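Home | Vacancies | Workshop | Contact

Gripper bench technician (part time), Mitadton

Posted 22 October 2021

We need someone to look after the hand-held grippers. Soon please. The last person left in September and the rest of us have been doing it between other jobs, badly.

The job in short: keep the grippers working, keep spares in order, write down what you did. Four days a week, days to suit, at our Mitadton workshop. Bench work mostly, some driving to the flats and houses where the tools get used. Driving licence handy, not essential.

What you'd be looking after

Two-finger grippers, hand held. Each finger is a set of linked arms on pivots with a textured pad at the tip. Pads wear. Pivots get gritty, or the screws back out and the finger starts to wag. Then the fingers don't meet square and everything picked up comes out skewed. You'd learn to spot that by feel in a week or so.

We also have one test cell, called Floka, which opens and closes a gripper over and over until something gives. It was put together by Skarkia and nobody there answers the phone any more, so you inherit the notes. Cycle count at last service was 2400. The guard switch is temperamental. Controller is fine.

A normal day

- Grippers come back, usually in the afternoon. Wipe down, check pads for torn or flattened serrations.
- Open and close by hand, slowly. Listen. Any click, take the arm off and look at the pivot.
- Nip up the linkage screws. Small ones, they strip if you lean on them. Thread lock on the outer joints only!
- Clean the camera window. Cloth, no solvent. Please no solvent.
- Check the camera view with fingers wide open. Both pads in sight, same height near enough, neither one leaning.
- Pick test on an ordinary table with ordinary stuff. Wrapped snacks are good becuase the wrappers slide and crinkle. A cardboard box makes you reach in over the edge, and a bad pivot shows up there before it shows up on a flat block.

The wide-open check gets done on site as well, at whatever table is going. Striped cloth, box of sweets and a Snickers, pads well apart:

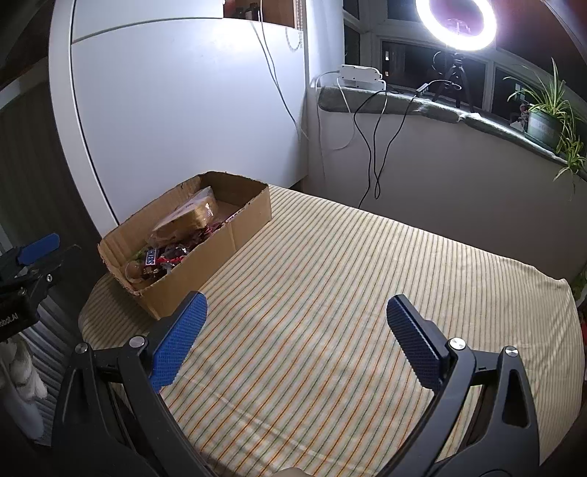 Who we're after

Somebody who has fixed small things for money or for years. Bikes, sewing machines, cameras, coffee machines, printers, all fine. No degree needed. If you have one that's fine too, but the bench test is the same for everybody.

You should be OK with:

- small screws, circlips, tweezers, good light
- reading a drawing, and telling us when the drawing is wrong
- using a torque driver and putting it back
- writing a log entry someone else can follow (ours currently say things like "left one fixed")
- working in other people's homes without making a mess

Nice to have: a bit of soldering. Any experience with Falcão pad stock, which we cut ourselves and which is a pain to glue. Basic spreadsheet use for the spares list.

First month

You'd start with the backlog, eight grippers on the shelf waiting for attention, mostly pads and pivots, one with a finger that won't fully open. After that the Floka guard switch. After that a proper service sheet, one page, for the people who carry the tools about. You write it, they test it on you.

Pay and so on

1070 a month before tax, paid on the last working day. Travel to sites paid on top. Tools supplied, bring your own if you prefer them. Bench is upstairs, there is a lift, it is slow.

How to apply

Write to Ilham Bouazza through the Contact page. A few lines on something you repaired, what was wrong with it and how you found out. A CV if you have one handy, no covering letter wanted. Shortlisted people come in for an hour at the bench, paid, and strip and rebuild one finger with Ilham sat nearby. Not a race.

We'll look at applications as they arive and stop when we've found someone. If the ad is still up, the job is still open.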